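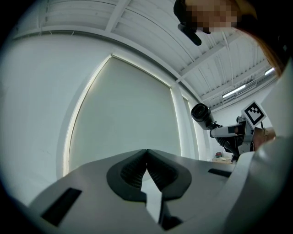

Friction in rubber contacts: speaker notes
Tridirham meeting, May 21, 2019

Slide 1. Title. Leave it up while people sit down. Mention that questions are taken at the end, apart from questions on units, which can be asked at any time.

Slide 2. The school rule says friction force is proportional to load and does not depend on the area of contact. This holds fairly well for steel on steel. It does not hold for rubber. A rubber block pressed harder gives more friction, but the ratio of friction to load falls.

Slide 3. Why the ratio falls. Real contact happens only at the high spots of the two surfaces. Rubber is soft, so the high spots flatten early and the true area approaches the full area of the block. After that, more load adds little new contact.

Pause. Ask for a show of hands on who has met the term "true area" before. If few hands, draw it on the board.

Slide 4. Two parts to the force. Adhesion is the first - short bonds form and break as the surfaces slide. Hysteresis is the second. The rubber is pushed in by each bump and gives back less energy than it took. On clean glass adhesion is the larger part. On a rough, wet road it is mostly hysteresis.

Slide 5. The Bickerstaff sled tests. Flat samples, 56 mm long, pulled across ground glass at 21 degrees C. Sliding speed was raised in 8 steps. Friction rose with speed, reached a peak, then dropped. Point to the peak before saying anything about it, as the axis is logarithmic and people misread it.

Slide 6. Same samples, warmer room. The curve keeps its shape and moves to the right. Speed and temperature can be traded against each other, so one master curve covers both. Do not derive the shift factor here. It is in the handout.

Slide 7. Dust. The December runs at Pleltivthorpe were done without wiping the glass between pulls. Friction fell by nearly 16 per cent over the set. Fine powder keeps the surfaces apart and the adhesion part suffers first.

Skip slide 8 if short of time. It only repeats the dust result for the Tustitz compound, with a harder grade and a flatter curve.

Slide 9. Practical points. Quote a friction value only with load, speed, temperature and surface state. Clean with water and let it dry fully. Solvent swells some grades and the next readings will be off.

Slide 10. References and the address for the raw data. Leave up during questions.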